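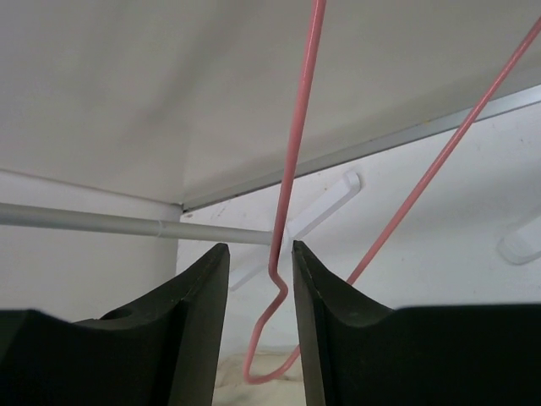
Pink coated hanger, up under the white top, afternoon.

November, after lunch

Wardrobe bay again. I'd meant to spend today on the drawer runners and instead I've been thinking about hangers, which is how most of my weeks go lately!

We've got the pink wire ones in from Lostmont now (bag of 100, and I've opened it, so no sending them back). I like them more than I thought I would. The coating is a sort of salmon colour and it shows up nicely against all the white in here, where the bare wire ones just vanish as soon as you step back. It's thin stuff though. Where the wire kinks below the hook is the bit I keep going back to, because everything we hang ends up pulling on that one spot, and if the coating is going to crack anywhere I'd put my money there. Nothing to report yet. I've started a tally on the inside of the door, in pencil, so please don't wipe it off. The plan is 1,000 on-and-offs for one hanger and then a proper look at the bend with the magnifier.

Clothes so far: the thin cotton shirts are fine, the Brellach cardigan slid off one side twice before I did up the top button, and the big coat I haven't dared try. I'll leave that for the wooden hangers unless somebody talks me into it.

Rail height is still annoying me. There's 32 mm less space over the rail than on the old Pacheco unit (I measured it three times, grumbling) and you feel it every single time you lift a hook off, you have to sort of tip it and sneak it out forwards. I'd like to drop the rail by one hole and see. That means moving the shoe shelf as well, so it's a morning's work and not a quick fiddle before tea.

Other bits while I remember:

Order more of the pink ones if we go ahead, Lostmont do a box of 200 and it's the same wire.
The Larnaser rail end caps are in the tin with the screws, NOT in the labelled tray, sorry.
Check whether the pink rubs off on anything pale. I've left a white pillowcase over one hanger and will look at it tomorrow.

Tally stands at some 60 and my shoulder has had enough. Kettle, then drawer runners.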